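**Golcombe knitting** is a style of hand knitting from the hill parish of Golcombe and the market town of Lerkwood below it. Plain undyed wool, mostly. Known for garments worked in one piece from the hem up, with the sleeves picked up afterward and knitted down to the cuff. Needs more sources, esp. for the early part.

## Name

Locally just "hill work." The name Golcombe knitting comes from dealers in Lerkwood, who wanted something to write on the label. Older knitters in the parish still don't use it. A few spell it Golcomb, no e, same thing.

## History

Origins unclear. Sheep were kept on the high ground well before anyone wrote down what was done with the wool. Earliest firm mention is a shop ledger from Lerkwood listing stockings and "2 white frocks, knit," paid for in lamp oil and flour. No maker named.

The trade grew when the Kocsis mill opened on the river and began spinning for outside knitters. Mill handed out yarn by weight, took back finished pieces by weight, and paid the difference in cash or credit. Disputes common. Damp wool weighs more, and both sides knew it. The mill closed after a flood and the building is now flats.

Decline after that. Machine-made sweaters were cheaper and came in colors. By the time Annatjie Mnguni began collecting patterns she found seven households still knitting in the old way, most of them for family only. Her notebooks are the main source for everything below. Tibor Kozma later redrew her charts and corrected several, including the well known mistake in the shoulder decrease, wich had been copied from class to class for years.

## Materials

- **Wool:** medium fleece, washed but not bleached. Cream to pale gray. Brown fleece kept for socks.
- **Yarn:** two-ply in the older pieces. Three-ply after the mill opened.
- **Needles:** long double-pointed steel. Circular needles now used by nearly everyone, though Kozma's book still gives both.

The Drila, a local breed with a coarse outer coat, is often said to be the original source. Doubtful. Drila wool is scratchy and felts badly. Mnguni thought it was used for blankets and floor mats only.

## Construction

Cast on at the hem, work in the round to the underarm. Front and back divided there, worked flat to the shoulder, joined with a three-needle bind-off on the wrong side. Stitches for the sleeve picked up around the armhole. Neck last.

Hem rib is 16 rounds in an adult size by Mnguni's count, fewer for children. Cuffs were made to be cut off and reknitted when they wore through, so older garments often have cuffs a shade lighter than the body. Useful for dating, up to a point.

Mending done on the right side, in plain sight. Elbow patches knitted in, never sewn on.

## Care and storage

Hand wash, cool water, no wringing. Roll in a towel, then dry flat and away from heat. Hanging pulls the shoulders out and they don't come back. Fold for storage, with paper between layers if the piece is old.

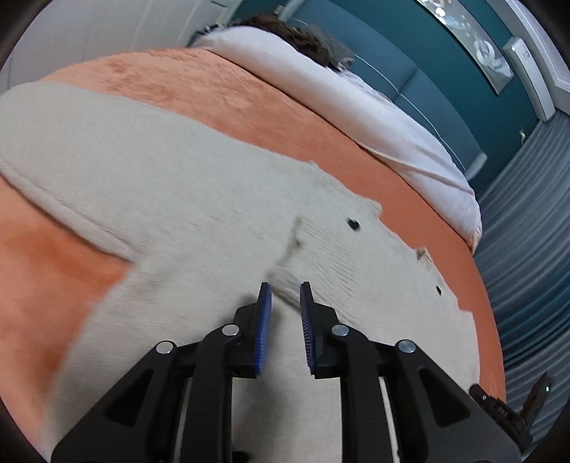 Blocking is the step most often skipped, and the charts assume it. A piece fresh off the needles can measure well short of the pattern and gain the rest once it has been soaked, patted out and left alone. Any flat padded surface will do. Lay the garment out at full width, as with the cream knit spread over an orange plush blanket on a bed, then square up the side edges and smooth the rib without stretching it. Old practice was to leave it under a sheet. Pins optional, and Mnguni disliked them.

Moths are the main threat to surviving pieces. Freezing is now prefered over mothballs.

## Present day

Classes run in Lerkwood each March, limited to 20 places. Kozma's book is out of print, but copies turn up. Kits are sold with wool from outside the area, and there is some argument over whether the result should carry the name.

## See also

- Knitting in the round
- Drila sheep
- Kocsis mill

*Last checked 2026-02-28. Ledger reference still wants a page number.*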